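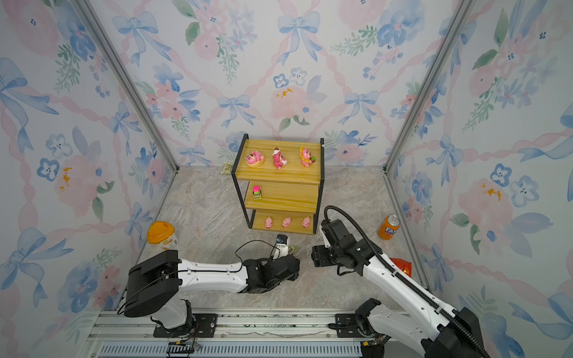
Why do the two arms share a single rail when each could have its own base?

Because a shared rail fixes the distance between the two arm bases mechanically, so the transform from one arm to the other is measured once and stays valid until somebody loosens a plate.

Notes for session 6: Two-arm cell on a bench rail
Workshop build course, Tralum shared workshop
Instructor: Italo Zuccaro

6.1 Rail and mounting plates

The rail is built from aluminum extrusion. Each arm base is screwed to a black plate, and the plate is screwed to the rail. Tighten in two passes. On the first pass, bring all screws to light contact and check the plate against the rail with a square. On the second pass, go to final torque in a diagonal pattern. A plate that is tightened one side at a time tends to pull out of square, and the error shows up at the gripper multiplied by the reach of the arm.

Mark the final plate position on the rail with a scribed line. Tape marks creep.

6.2 Frames

Four frames are used in this course:

W - world, fixed to the floor of the cell
L - left arm base
R - right arm base
T - tool, one per arm, at the midpoint between the fingertips

W sits at the front edge of the floor, midway between the bases. X points right, Y points to the back wall, Z points up. Groups that used a different convention in May should convert before they load old files. A sign error in Y sends the arm toward the operator.

6.3 Calibration of L to R

Bring the two grippers face to face at low speed, with a small gap left between the fingers. Fit the printed alignment pin in the left gripper and the matching socket in the right. Close the gap by hand-guiding the right arm until the pin seats without side load. Record both sets of joint angles. Repeat in at least two other poses, one near the floor and one near full height.

Solve for the transform by least squares over all recorded poses. If one pose has a much larger residual than the others, discard it and record it again. If all poses have large residuals, suspect a joint zero offset before you suspect the rail.

6.4 Cable routing

Cable faults cause more lost time in this build than any other fault. Rules:

Leave a service loop at the wrist large enough for full wrist rotation in both directions.
A cable chain goes on the long link only, fixed at both ends.
Camera cable and motor cable run separately wherever the arm geometry allows it.
Nothing is tied across a joint.

Move each joint through its full range with power off and watch the loops. A loop that catches on the base at one extreme will catch again under power, with more force.

6.5 Grimus controller settings

The controller runs on a fixed cycle. Set the encoder read timeout to 3,000 microseconds for both arms and keep the values equal. Unequal timeouts do not raise an error. They appear as a slow drift between the two logs and are hard to find afterward.

The sample log supplied with this handout has 2,121 rows per arm. Load both files and confirm the row counts before running any comparison. A short file means that the writer was stopped before the buffer was flushed.

6.6 Working volume and the shelf

The shared volume is the region both tools can reach without the elbows crossing. It is smaller than most groups expect, and it narrows toward the back of the cell. Place the shelf inside it and check each level separately. The lowest level is the hardest one - the board above limits the approach angle, so the wrist has to come in nearly flat and the long link ends up close to the floor. Set a floor clearance limit in software before attempting it.

Approach the upper levels from above and the front. Retract along the same line used for the approach.

6.7 Exercises

Derive the transform from L to R given only the plate spacing, assuming both plates are square to the rail. Compare it with the calibrated result from 6.3.
Plot the shared volume at the height of each shelf level.
Write a stop condition that halts both arms when the distance between the two tools drops below a set limit. Test it at the lowest speed setting.

Bring the plots and the calibration file to session 7. Submit the stop condition as source code with comments, by Thu 14 August.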